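Dolavar teaching laboratory extends its instrument handling work

The Department of Clinical Engineering at Plaltham is pleased to report that its work on instrument handling has entered a second stage at the Dolavar teaching laboratory. The work is led by Dr Rocío Hinojosa and is carried out jointly with the School of Nursing, whose theatre skills staff have advised on the order in which instruments are laid out and passed.

In the first stage, operators guided the arm by hand through each movement. This served well for reaching and lifting, but staff found it difficult to keep a steady grip on narrow instruments while also moving the arm. Since September the operator has been seated at a separate desk and has directed the arm and its gripper by remote control, following the view from a small camera at the wrist. Each demonstration is recorded from start to finish and reviewed by two members of the group before it is accepted for training.

The present tasks are limited to picking up a single instrument, turning it to a set angle and returning it to the tray. Scalpel handles are used without blades throughout. New operators complete some eight hours of supervised practice before their recordings are included, and those with a nursing background are asked to keep to the grip and pace they would use in theatre.

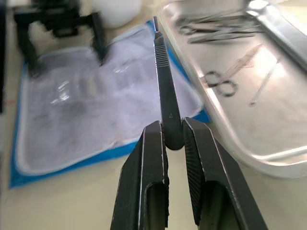
A size 4 scalpel handle held in the gripper, with the instrument tray behind.

Dr Hinojosa will present the method at the Cellell seminar later this term. Colleagues who wish to attend should reply to the departmental office, as places in the Dubey Room are limited. The group would also welcome enquiries from theatre staff willing to act as operators. No previous experience of robotics is required, and sessions last two hours. Applicants should obtain the agreement of their line manager before contacting the laboratory.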